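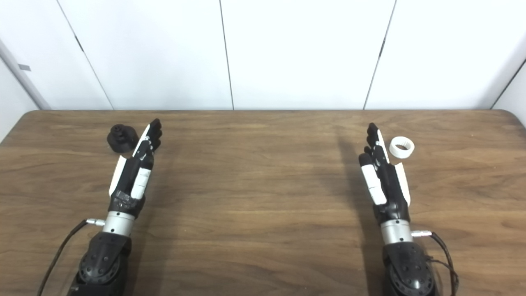 3.2 天板という場所

家庭内の片付けに関する先行研究は、棚、引き出し、押し入れといった「しまう場所」に手厚く、机やテーブルの天板にはいささか冷たい。天板は物が一時的に置かれる面として扱われ、分析の対象からはたいてい外される。しかし、われわれが訪ねた家庭で最も長く物が滞在していたのは、ほかならぬその「一時的な」面であった。仮置きという語の「仮」がどれほどの期間を指すのか、回答者に尋ねても明快な答えは得られなかった。最長の例は、本人の申告によれば8年である。

本節では、天板に残る小物のうち、持ち主が用途を即答できないものを「残留物」と呼ぶ。図3の左奥にある黒い円筒形の物がこの種のものにあたる。裾が広がり、上部は細く溝が入っていて、つまみのようでもあり、瓶の蓋のようでもある。共著者のあいだでも見解は割れ、Ponceはつまみ説を、Tangenは蓋説を譲らず、議論は昼食をまたいだ。残留物の性質をよく示す経過なので、記録しておく。

図3 茶色の木製テーブルと、その左奥に置かれた黒い小物。

聞き取りの対象は135世帯で、各世帯の主たるテーブルについて、残留物の有無、位置、処分されない理由を記録した。理由として最も多かったのは「何かの部品かもしれない」であり、「捨てた翌日に必要になる」がこれに次ぐ。後者を実際に経験したと答えた人は5人にとどまったが、この5人の語りには熱があり、同居者全員の行動を長年にわたって規定していた。片付けの規範は統計よりも逸話によって維持されるらしい。

位置にも偏りがある。残留物は手前の縁を避け、奥か隅へ寄る傾向を示した。手前は食事や書き物に使われるため、邪魔な物は少しずつ押しやられる。押しやった当人はこれを片付けと呼び、同居者は呼ばない。Huertaの予備調査(Quezada地区、3月実施)でも同様の食い違いが報告されている。

天板の仕上げについても触れておく。木目の濃い天板では、黒や焦げ茶の小物が目に留まりにくいと述べる回答者が複数いた。ただし、白い天板の家庭でも残留物は平然と残っており、色だけで説明するのは持ち主に甘すぎるだろう。擦れ跡のほうは手がかりとして有望に見えたが、何によって付いたかを天板から読み取ることはできず、今回は符号化の項目から外した。

次節では、残留物がテーブルを離れる契機として、来客、引っ越し、および天板そのものの買い替えを順に検討する。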